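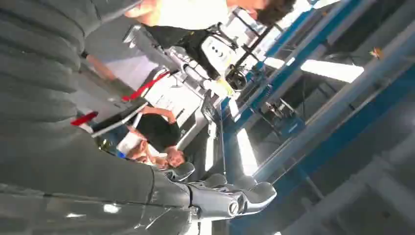
Upstairs workroom, Totbridge

TOTBRIDGE SHARED WORKROOMS
Safety walk-round: checklist with comments
Date of inspection: 7th April
Checked by: Þórarinn Hedegaard
Areas covered: upstairs workroom, Tạ room, kitchen, back stairs, entrance lobby
Areas not covered: Iler store (locked, key not on the hook)

Marks used: OK / Attention / Fail / Not checked

FIRE AND WAY OUT

Escape route from upstairs workroom to back stairs
OK. Clear along its full length. The tape on the floor is wearing thin by the door and could be renewed when somebody next has a roll out.

Back stairs
Attention. A folded pushchair and a bag of compost were on the half landing. Both were moved during the walk-round. Same comment was made last time, with a different pushchair.

Final exit door
Fail. The push bar works but the door drags on the threshold and needs a shoulder behind it. Reported to Drirum, who fitted it. They have given no date. Until it is eased, the lobby door must be unlocked whenever the building is in use.

Fire door, kitchen
Attention. Closes on its own but does not latch from half open. Closer needs adjusting. Wedge found behind the bin and taken away.

Extinguishers
OK in the workroom, kitchen and lobby. Pins and tags in place, gauges in the green. The bracket in the Tạ room is loose on the left side. Attention for the bracket only.

Alarm panel
OK. No faults showing. Weekly test is written up in the log apart from a gap of two weeks in the winter. Please write the test in the log even if it was done in passing.

Emergency lighting
Attention. Unit over the back stairs stayed lit for the short test but was noticeably dim. Full discharge test due in June.

ELECTRICAL

Fixed sockets and switches
OK in all rooms seen. Cracked faceplate by the kitchen window has been replaced.

Extension leads
Attention. 11 leads in use across the building, which is more than last year. Two were plugged into other extension leads, both in the Tạ room. They were separated on the spot. Fixed sockets on that wall would be the better answer and have been asked for.

Portable appliances
Attention. Kettle, toaster and fridge have current test labels. The fan heater from the lobby has no label at all and has been put in the cupboard under the stairs. It is not to be used until tested. Members' own chargers are not tested by us, but anything with split sleeving or a bent pin should go home.

Heat and ventilation around equipment
OK. Nothing was stacked on or against the wall heaters.

SEATING AND SCREEN WORK

Chairs
Attention. Office chairs were sat on, raised, lowered and leaned back in. Six will not hold their height and have been marked on the underside with a cross in chalk. They can be used for short meetings but not for a day's work. If yours sinks, swap it.

Tables
OK. No wobble, no raised edges. Underside of the long table checked for screws working loose.

Laptops used for long spells
Attention. Most people still work straight off the laptop with nothing to lift the screen. There are stands and spare keyboards on the shelf next to the printer and they are hardly touched. The guidance sheet on the wall asks for the top of the screen to be near eye level, forearms supported and feet flat.

Table-top leads
Attention. Leads should leave the table at the back or the side away from where people pass, and should have a bit of slack. Clips are in the drawer marked Stationery.
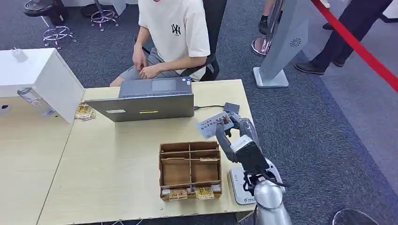 Tạ room users would like it noted, through Maren, that they have asked for floor boxes before and were told the screed was too shallow. She wonders if a surface-mounted trunking along the skirting would do instead, and whether the cost would fall on the room rent.
Reply from Þórarinn: trunking would do. It would have to stop short of the door and it would need to be fitted by an electrician. Cost would come from building repairs and would not go on the rent. I will ask for a price and put it on the noticeboard.

FLOORS, STEPS AND TRIPS

Entrance mat
Fail. The corner nearest the post boxes is curled and cannot be flattened. Mat lifted and rolled up. The bare floor underneath is slippery in rain, so a replacement is wanted soon.

Kitchen floor
OK on the day. The seal at the foot of the sink unit is coming away and should be watched.

Step down to the Tạ room
Attention. White nosing is scuffed to the point where it hardly shows in poor light. Repaint.

Handrail, back stairs
OK. Firm throughout. Top fixing was tightened.

KITCHEN AND FIRST AID

Hot water
OK. Warning notice above the urn is legible.

Knives
Attention. Loose in the cutlery drawer with the blades facing forward. Put into the block. Please keep them there.

First aid box
Attention. Plasters low, eye wash past its date, gloves fine. Refill ordered. The accident book was in the wrong drawer and is back beside the box. No new entries.

Cleaning products
OK. Kept in the low cupboard with the catch on. There was an unlabelled spray bottle, contents unknown, which has been set aside for disposal.

LIGHTING AND AIR

Workroom lights
OK. No flicker. The diffuser nearest the door has been cleaned out.

Windows
Attention. Stay broken on the small window over the printer, so it swings shut in a draught. Keep fingers clear and leave it closed for now.

ACTIONS

Final exit door to be eased - Drirum, chased by Þórarinn. Urgent.
Entrance mat - replace. Urgent.
Kitchen door closer - adjust.
Extinguisher bracket, Tạ room - refix.
Chalk-marked chairs - new gas lifts if the parts can still be had, otherwise replace.
Trunking price - Þórarinn.
Step nosing - repaint when the room is free overnight.
Fan heater - test or dispose.
Window stay - replace.
Iler store - find the key and inspect separately.

COMMENTS ADDED AFTER CIRCULATION

Maren: The fan heater is mine. Happy for it to be thrown away.

Owen: Iler store key is on my ring, sorry. I have had a copy cut and hung it on the hook.

Þórarinn: Thank you both. Store will be inspected along with the discharge test and the sheet for it added to the back of the folder.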